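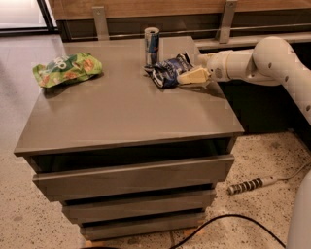
# Unit 4: Clearing and wiping the bedside cabinet

Housekeeping Skills, Cevenbridge. Handout for the practice room.

The bedside cabinet is done after the bed and before the floor. Allow two minutes for the top and one for the drawers.

## Trash or property?

Snack bags, candy wrappers and drink cans are the usual finds. A crumpled wrapper goes in the trash once you have felt that it is empty. A can may still have something in it, so lift it upright and check the weight. If there is drink left and the room is occupied, leave it and ask.

Never throw out:

- paper with handwriting on it
- cups or cases with a lid
- anything in a drawer

## Order of work

1. Pick up wrappers and bags first. Fold them inward to keep the crumbs in.
2. Take cans next. They go in recycling, not in the room bag.
3. Wipe the top from the back edge to the front. Glossy tops show streaks, so finish with a dry cloth.
4. Wipe the drawer fronts and the gaps between them.
5. Push each drawer fully shut. A top drawer left forward catches sleeves and bed rails.
6. Look under the base before you mop. Terrazzo hides small litter well because of the speckles.

## Supplies

Cloths are on the Durell cart, lower shelf. Use blue for furniture and red for bathrooms only. Report a sticking drawer on form 322.

## For next class

Read the section on wall rails and brackets. Bring your checklist, filled in for one cabinet.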